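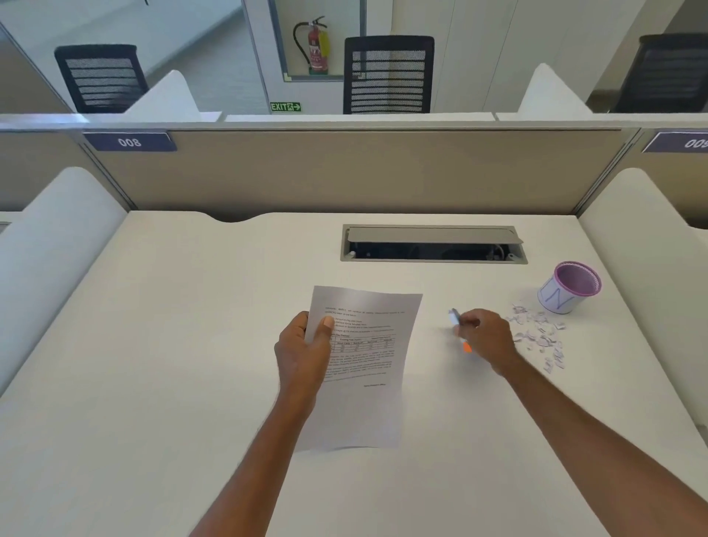 Convocatoria de participantes: estudio sobre adherencia al tratamiento antibiótico en infecciones urinarias de repetición

Publicado el 07/07/2022

La Fundación Griltomis busca personas adultas que quieran participar en un estudio observacional sobre infecciones urinarias de repetición y uso de antibióticos en atención primaria. El estudio se llama Darkent y lo coordina la doctora Kirsten Vestergaard, del área de microbiología clínica de la fundación.

El estudio no prueba ningún medicamento nuevo. Cada participante sigue el tratamiento que le haya indicado su médico. Lo que se recoge es cómo se toma ese tratamiento, si se interrumpe, qué bacterias aparecen en los cultivos y a qué antibióticos responden a lo largo de un año.

Qué se busca

En total se incluirá a 200 personas. Hasta ahora se han inscrito 80, y la inscripción seguirá abierta hasta completar el grupo o hasta finales de febrero, lo que ocurra antes.

Puede participar quien cumpla estos requisitos:

Tener 18 años o más.
Haber tenido tres o más infecciones urinarias en los últimos doce meses, o dos en los últimos seis, con al menos un cultivo positivo.
Poder acudir a las visitas en el centro de Bisard o en el de Ursu.
Entender español hablado y escrito. Hay cuestionarios en rumano para quien los prefiera.

No pueden participar las personas con sonda vesical permanente, las que hayan recibido un trasplante, las que estén en tratamiento con quimioterapia ni las mujeres embarazadas. Si el embarazo se produce durante el estudio, se interrumpen las visitas y los datos recogidos hasta ese momento se conservan solo con autorización expresa.

En qué consiste

Hay cinco visitas: una inicial y cuatro de seguimiento, una cada tres meses. La primera dura una hora y media; las demás, cuarenta minutos.

En la visita inicial se revisa la historia clínica, se firma el consentimiento informado y se toman una muestra de orina y un hisopo rectal. El hisopo sirve para buscar bacterias resistentes en la flora intestinal y puede tomarlo la propia persona en el baño del centro. En las visitas de seguimiento se repite la muestra de orina. El hisopo solo se repite en la última.

Entre visitas se rellena un diario, en papel o en el móvil. Se anotan los síntomas y, cuando haya tratamiento, la hora de cada toma. Si aparece una infección nueva, se pide avisar al centro antes de empezar el antibiótico, siempre que el médico no haya indicado empezarlo de inmediato. La atención de la infección corresponde al médico habitual.

Riesgos y molestias

La toma del hisopo puede resultar incómoda. No se extrae sangre. Los resultados de los cultivos se envían al participante y, si lo autoriza, a su centro de salud.

Compensación

Se abonan 169 euros por participante: una parte tras la visita inicial y el resto al terminar la última. Quien se retire antes cobra lo correspondiente a las visitas hechas. Los gastos de transporte público se pagan aparte presentando los billetes. El aparcamiento no se reembolsa.

Protección de datos

Las muestras y los cuestionarios se identifican con un código. La lista que relaciona códigos y nombres la guarda el responsable de datos, Reijo Kallio, y no sale de la fundación. La participación es voluntaria y se puede abandonar en cualquier momento sin dar explicaciones y sin que cambie la atención médica recibida.

Cómo inscribirse

En Bisard, preguntar por Savita Katiyar, enfermera del estudio, en el mostrador de consultas externas, de 8:30 a 14:00.
En Ursu, preguntar por Laurențiu Oprea, planta baja, de 9:00 a 13:00 y de 16:00 a 18:00.
Por teléfono, desde cualquiera de los dos centros, extensión 798.

Conviene traer un documento de identidad, la lista de medicamentos que se toman y los informes de cultivos de los últimos doce meses. Si no se tienen los informes, se pueden solicitar en el centro de salud y entregarlos en la segunda visita, siempre que el cultivo positivo conste en la historia clínica.

Tras la inscripción se hace una entrevista telefónica de diez minutos para comprobar los requisitos. La fecha de la primera visita se comunica en esa misma llamada.

Las consultas en rumano las atiende Vasilică Mihăilă en la misma extensión, por las mañanas.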